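Chapter 4
Dust, and What to Do About It

I used to dust last. I'd vacuum the floor, wipe the table, put the cushions back, and then go along the shelves with a rag and knock everything down onto the carpet I had just cleaned. I did that for years! So if you've been doing it too, you're in good company, and this chapter is going to save you a fair bit of vacuuming.

By the time you finish it you should be able to plan a room from the top down, choose between a dry tool and a damp cloth, and keep your tools clean enough that they pick dust up instead of spreading it. You'll need the room chart you drew in Chapter 3 (the one with the window marked on it), so go and dig it out now.
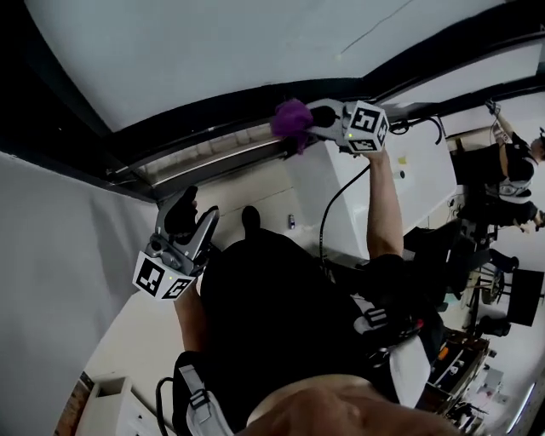

Reading time: 2 min

Fluffy things like the purple one are where I want to start, mostly because people have such strong feelings about them. My students at Villaseñor either swear by a fluffy duster or think it belongs in a cartoon. I'm somewhere in between. A soft, dry head is lovely on things with lots of little edges, like blinds, picture frames, lampshades and the tops of books. You go slowly, you let the fibers do the work, and you don't flick. Flicking just sends the dust up into the air, and an hour later it's back on the shelf.

On a flat, hard surface I reach for a cloth, slightly damp, folded in half and then in half again. That gives you several clean faces to turn to as you go (I still forget and use the same one for the whole bookcase). Wring it until it stops dripping, and then wring it once more. Wood doesn't like puddles.

Now, order. Start at the ceiling corners and work down: curtain rail, window frame, sill, shelves, furniture, baseboards, floor. Windows deserve extra time. When I taught the evening course at Loltance we had a room with 80 slats in its blinds, and I can tell you they held more dust than everything else in there put together. Close the slats, do one side, tilt them over, do the other. It takes me around 2 songs on the radio.

Last thing before the exercises, and please don't skip it: clean the duster. Take it outside, give it a good shake, and wash the head by hand in lukewarm soapy water if the label says you may. Then hang it up until it's fully dry. A duster put away damp in a cupboard smells awful, and you'll be the one who has to use it.

4.1 Getting the room ready

Clear the surfaces first. I keep an old tray for this and load everything from one shelf onto it, wipe, and put it all back before I touch the next shelf.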